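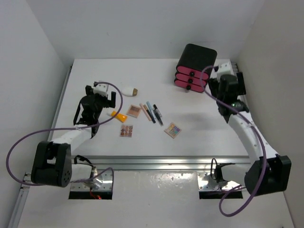
Pukwood Make-up and Confidence Sessions
Progress report to the Belar Fund
30 November 2018

Dear Rogelio,

What a term it has been! When you and the other trustees agreed to back us in September, we had a borrowed room, one mirror and a carrier bag full of odds and ends. We now have proper kits, a timetable that people stick to (mostly), and a waiting list for the new year. I've tried to keep this to the things you asked for, but forgive me if I wander a bit, as there is plenty I'd like you to know.

The sessions

We run 3 groups at Pukwood: the school leavers, the parents' morning and the evening group for people coming back from long illness. Between them they have made 143 visits so far. I had hoped for 100 by Christmas, so we are well ahead. The evening group started very small and is now the liveliest of the lot. They stay on talking after we've packed up, and Đức has taken to putting the kettle on a second time.

Each session is built round one small skill, such as evening out the skin, doing a soft eye in two shades, or looking after your tools. We found early on that people didn't want a full face done for them. They wanted to sit down with a few things laid out in front of them and have a go. So the table starts with very little on it: a sponge, a tube, an eyeshadow compact, and then whatever the week's skill calls for. Nghĩa Lý leads the teaching and she has a lovely way of letting people make a mess of it and start again.

The kits and the drawers

This is where most of your money has gone, and I'm delighted with the result. The little drawer organisers have been a huge success. They are the black and pink sort, three drawers high with a round knob on each, small enough to stand at the back of the table and still leave plenty of room to work. Before we had them, every session began with somebody tipping out a bag and hunting for the right brush. Now the top drawer is for eyes, the middle for face and the bottom for cotton pads and clean-up. People put things back without being asked, and two of the parents have gone home and sorted out their own dressing tables in the same way.

The sponges have been trickier. The egg-shaped ones are much the favourite (even with people who swore they only ever used their fingers) but they have to be washed properly and they don't last for ever. We now give each person their own, with their name on a pouch, and ask them to bring it back each week. A few go missing. We keep spares.

On colours, the warm browns and peaches get used up far faster than anything else. We bought too many bright palettes at the start, on my say-so, and most of those have hardly been opened. The next order will lean towards the everyday shades, along with a better spread of deeper tones, which Nghĩa rightly pointed out we were short of.

Money

Of the first payment we have spent £661, all of it on kits, organisers, sponges and cleaning supplies. The room has cost us nothing this term thanks to Sherif Hegazy at Medari, who has also promised it to us until Easter. We have £200 left, set aside for refills in January. Receipts are in the folder Đức Diệp sent over, and he is happy to go through them with you.

What hasn't gone so well

The parents' morning clashed with a toddler group down the road for the first few weeks, and numbers were poor until we moved it an hour later. I'd also planned a printed booklet with the steps for each skill. It is half written. Balthasar Kofler has offered to do the drawings, and I've seen the first few and they're smashing, but it won't be ready before the spring.

Next term

We'd like to add a session on packing a small make-up bag for interviews and hospital stays, which the evening group asked for themselves. The women from the Đặng centre would also like us to visit and run a taster there, using one of the organisers and a short kit. I'll send costs for both once I've had refill prices back.

Please do come and sit in on a session if you can. The evening group would be very pleased to meet you, and there is usually cake.

With warmest thanks from all of us at Pukwood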